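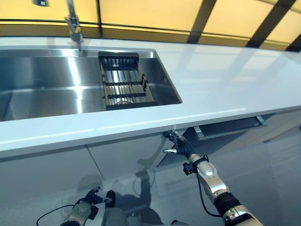
Lies Jansen reckons I've got it all wrong about penalty shoot-outs, and that anyone who wants rid of them has never stood in a room full of people holding their breath. She wrote to me after the last column, quite a long message, sent at ten past one in the morning, and the gist of it was that a shoot-out is the only bit of football her whole family will sit through, so hands off.

Football > Opinion > Comment
July
By Signe Riis

Well, Lies, I've read it four times now and I still want rid of them. Or I want them moved, anyway, and I should have put that better last time, because plenty of you took me to mean that every cup tie should go on until the players drop.

My idea (and it's hardly mine, people have been muttering it in pubs for years) is that you take the penalties before extra time. Ninety minutes are up, it's level, everyone has a drink of water, and then you have your shoot-out. Somebody wins it. Then you play the extra half hour, and if it's still level at the end of that, the side that won the penalties goes through.

Think about what that does to the half hour! At the moment extra time in a knockout match is mostly two tired teams agreeing to leave each other alone. You can see it happen. The full-backs stop crossing halfway. The goalkeeper takes an age over every goal kick. One side, usually the smaller one, has decided it fancies its chances from twelve yards and will do nothing at all until it gets there, and the bigger side is so frightened of a breakaway that it lets them. I've sat through dozens of those half hours and I could describe perhaps two of them to you.

Do the penalties first and one team has to score. It knows it has to score, the crowd knows, the other lot know. There's no sitting about. And the poor soul who put his kick over the bar has thirty minutes to do something about it, where now he gets a long walk back and a hug from a physio and then it's on his Wikipedia page for life.

That last part matters to me more than the football, I think. I coached an under-fourteens side for six seasons, Plelgate Juniors, green shirts, terrible pitch, and we lost a semi-final on penalties in my third year. The boy who missed was our captain. He'd run himself silly that afternoon, he'd cleared one off the line, he'd set up our goal, and he hit his penalty perfectly well and their keeper guessed right. He didn't come to training for a month. I rang his mum and she said he wouldn't talk about it, and then one evening he turned up with his boots on as if nothing had happened, and I've never known to this day whether I should have said something. I didn't. We did passing drills.

Kids' football is where I'd start, by the way. Never mind the big tournaments, they'll change when the money tells them to. But there's no earthly reason an under-fourteens cup tie has to finish with five children being lined up one after another to be the one who lost it. Replay it. Toss a coin. Share the cup, six months each on the shelf. We did share one once, with a side from over the river, and both clubs had a lovely photo and I don't remember a single child complaining about it. Parents, yes.

Now, the arguments against, because I had a fair few of them and some were good.

Kiros Worku made the point that under my system the team that wins the shoot-out would simply park everyone in the box for half an hour. Eleven men behind the ball, hoof it, fall over, hoof it again. I can't pretend that wouldn't happen. It would happen a lot. But a team defending with everything it's got against a team attacking with everything it's got is a proper football match, it's the last ten minutes of every one-nil you ever enjoyed. I'd take it over both sides hiding. And if the defending side concedes, it's suddenly got to come out and play, so the whole thing flips over, and then it might flip back.

Somebody else, who didn't sign it, said you'd lose the ending. The shoot-out is the ending, they said, you can't put the ending in the middle. I do feel that one. There's nothing in sport quite like the final kick of a shoot-out, that moment when the net moves and half the ground falls on top of the other half. I'm not made of stone. I jumped off a sofa in my sister's front room and broke the arm of it (the sofa's arm, mine was fine) over a penalty scored by a man whose name I'd have struggled to spell. So yes, you'd lose that, or you'd get a smaller version of it with half an hour still to go. What you'd get back is a goal in the hundred and eighteenth minute that really counts for something. Those are rarer now and I miss them.

Then there's the fairness business. People love to say it's a lottery and then other people love to say it isn't a lottery, it's a skill under pressure, and the two groups have been shouting at each other since before I was old enough to stay up for it. I'm with the second group, as it happens. Of course it's a skill. Walking from the halfway line with your legs gone and putting the ball where you meant to is a terrific skill. So is juggling, though. It's a question of whether it's the skill you came to see, and whether the match you've just watched should hang on it and nothing else. We don't settle a drawn cricket match by seeing who can hit a single stump. (Don't write in. I know about bowl-outs. I remember them, they were dreadful, and they got dropped.)

While I'm at it, I can't be doing with what's grown up around the shoot-out either. The goalkeepers with notes stuck on their water bottles, the ones who wander out to have a chat with the taker, the ones who need their glove retied just as the lad's put the ball down. The stuttering run-ups. The manager who brings on a substitute in the last minute who hasn't touched the ball all night and is now asked to win a quarter-final with a cold leg. I know some of you adore all this, it's theatre and so on. I find I'm watching it through my fingers and it isn't from excitement.

I did try it out, sort of. Bushra Ghumman runs the summer sevens down at the Ollix ground and she let us do the knockout rounds my way last year, on the understanding that if it was a disaster she'd tell everyone it was my fault. Only a little tournament, 18 teams, a burger van, two pitches and one of them on a slope. Three of the ties finished level, so three times we had the penalties and then a short extra time, five minutes each way. In two of them the team that had lost the penalties scored and went through. In the third, the Dollora lads, who'd won their shoot-out and were feeling very pleased about it, hung on for ten minutes by kicking the ball into the allotments whenever it came near them, and we ran out of footballs.

I know what three matches on a slope is worth. But the noise! You could hear it from the car park. People who'd been queuing for burgers came back without their burgers. A woman I'd never met grabbed me by the elbow and asked why they didn't do it like this on the telly, and I've been insufferable about it ever since, ask anybody.

Bushra's own verdict was that it added a bit to the running time and she'd want more footballs. She's doing it again this summer. The referees weren't all so keen, I should say, and one of them told me that having to calm everyone down after the penalties and then start again was like trying to get children back to bed after a firework display. Fair enough. I hadn't thought about the referees at all.

And I hadn't thought about tired legs, either, which Sizwe Jacobs took me to task over. If extra time becomes something you have to go flat out in, he says, you'll get more injuries, with players who've already done ninety minutes sprinting about on nothing. He'd scrap extra time altogether and go straight to the kicks. Some competitions do that already and I can see why, with the calendar as stuffed as it is. If it were up to me there'd be fewer matches in the first place and then we could afford to finish the ones we had, but it isn't up to me, and I haven't got a tidy answer for him. More substitutes for the extra period, perhaps. Let them bring on half a team. It'd be chaos but it'd be fresh chaos.

Back to Lies, who I haven't forgotten. Her family sits down for the shoot-out, gran and all, and they don't know the offside rule between them and they couldn't care less about the previous two hours. I believe her, I've met families like it, I more or less come from one. My mother used to call out from upstairs, “Is it the kicks yet?” and come down in her slippers only if it was. What I'd say is, they'd still get their kicks. They'd get them half an hour earlier, for one thing, with gran a bit more awake. And then, having picked a side and shouted themselves hoarse for it, they might find they wanted to stay and see whether it held on. Mum would have gone back up, mind you. She liked to be in bed by ten.

I'm told the county cup people are looking at their rules again before the new season, and I've sent them a letter, two sides of it, with a drawing. If you've got a view, send them yours as well. Even you, Lies.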